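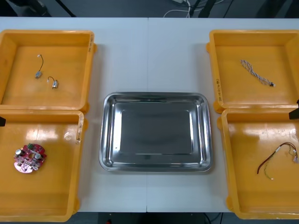

El Almacén Stavel, el centro de reutilización de Cornville, ha empezado a clasificar las piezas sueltas que llevaba años guardando en cajas con la palabra «Varios». El material procede de aparatos desmontados y de donaciones de vecinos, y hasta ahora se buscaba metiendo la mano y esperando lo mejor. El nuevo método se apoya en una mesa blanca, una bandeja de acero inoxidable en el centro y unas cubetas anaranjadas con rótulos escritos a mano. En una hay dos motores pequeños de corriente continua, cada uno con su cable corto y su conector blanco; en la de debajo, una placa de circuito roja y redonda, de borde ondulado, que en el centro ya conocen como «la galleta».

La operación afecta a más de 1.000 piezas, según el recuento del propio Stavel, que advierte de que la cifra depende de si un manojo de cables se considera una pieza o una forma de vida. De ellas, 800 tienen ya destino: los cajones del taller de reparación, las cajas de material para escuelas o el contenedor de residuos electrónicos. Las demás siguen pendientes de que alguien averigüe qué son.

El centro ocupa la antigua nave de Drukby, una imprenta que dejó en herencia un suelo imposible de limpiar, varios armarios metálicos y un olor a tinta que vuelve con la humedad. También dejó los cajones de tipos, planos y con muchísimos compartimentos, que durante bastante tiempo se usaron para guardar té, recibos y pilas de estado desconocido. En abril se vaciaron por fin. El té se conservó.

La idea de ordenar surgió a raíz de un episodio poco heroico. Un vecino llevó a reparar un ventilador de mesa y hubo que decirle que no quedaban motores de ese tamaño. Se pidió uno nuevo, tardó lo que suelen tardar estas cosas y, al ir a guardar el embalaje, apareció una caja llena de motores prácticamente iguales detrás de un rollo de moqueta. El ventilador se entregó en octubre. Stavel no ha querido precisar en qué mes había llegado.

Las normas de la clasificación caben en una hoja, aunque la hoja está escrita por las dos caras. Las piezas se sacan de su caja, se miran de una en una y se agrupan por tipo. Los cables se atan por familias. Lo que lleve condensadores se aparta para que lo revise una persona con formación, y no se toca con prisa. Queda prohibido devolver nada a una caja de «Varios», y prohibido también inventar una caja nueva con un nombre que signifique lo mismo. Durante la primera tarde aparecieron una de «Otros», una de «Diversos» y una de «Ver luego». Las 3 fueron requisadas.

La palabra «pendiente» sí está permitida, con la condición de que lleve al lado el nombre de quien la escribe. Desde que existe esa condición se usa mucho menos.

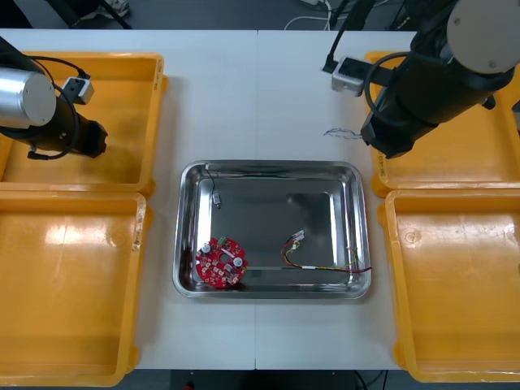 Los cables han resultado ser el capítulo más lento. Una placa se parece a sí misma y un motor suele confesar pronto lo que es, mientras que un conector blanco se parece a todos los demás conectores blancos hasta el momento exacto en que no encaja. El centro ha decidido comparar los conectores con una plantilla de cartón y no cortar ninguno, ni siquiera los que parecen estar pidiéndolo. Los hilos pelados y los trozos demasiado cortos van al reciclaje de cobre. Demasiado corto, a efectos de la norma, es todo lo que mida menos que un lápiz; queda por acordar de qué lápiz se trata.

Tampoco hubo unanimidad con los rótulos. Una parte del equipo defendía las etiquetas impresas, más limpias y con códigos. La otra prefería el rotulador, que está siempre a mano y no se atasca. Se probaron los códigos durante una mañana y al mediodía había gente consultando un papel para saber en qué cubeta dejar un tornillo. Ganó el rotulador, con la única exigencia de que la letra la entienda alguien más que su autor, requisito que ha dejado fuera a varios candidatos.

Lo siguiente será montar el material para las escuelas. El lote se llamará Ķēniņš, nombre que figuraba en una de las cajas donadas y que gustó en cuanto se vio escrito. Después hubo que imprimirlo. La impresora del centro sustituyó las letras con signos por unos cuadraditos vacíos, el taller de camisetas las omitió y el cartel de la entrada, hecho a mano, tiene las rayas y las comas puestas con más entusiasmo que puntería. Stavel mantiene el nombre y ha pedido paciencia.

Cada lote llevará un motor pequeño, cables con conector, un interruptor y una hoja de instrucciones. Las placas se repartirán aparte, solo para observar componentes y aprender a nombrarlos, sin conectarlas a nada. Las pilas no se incluyen, después de lo aprendido en los cajones de la imprenta. Los colegios de Cornville podrán solicitar el material en el mostrador del centro, con un máximo de 3 lotes por aula y el compromiso de devolver lo que sobre en una bolsa identificada. Una bolsa con la palabra «cosas» no contará como identificada.

Quien quiera echar una mano con las cajas que faltan puede acercarse a la nave a partir de las cinco de la tarde. No hace falta saber electrónica. Se agradece la vista cercana, la tolerancia al polvo y cierta resistencia a la frase «esto seguro que sirve para algo», que en los últimos tiempos se castiga con preparar el café. Las mesas se recogen a las ocho, y lo que esté a medio clasificar se queda en su cubeta, con una nota, hasta la tarde siguiente.

El centro sigue aceptando donaciones de aparatos pequeños, aunque ruega que se entreguen en el mostrador y no en la puerta durante la noche. Las tostadoras, con las migas ya fuera. No se recogen televisores, frigoríficos ni nada que haya que bajar entre dos personas. Los cargadores de teléfono quedan suspendidos hasta nuevo aviso: hay una caja entera, todavía sin abrir, y figura la última en el calendario de trabajo por decisión unánime.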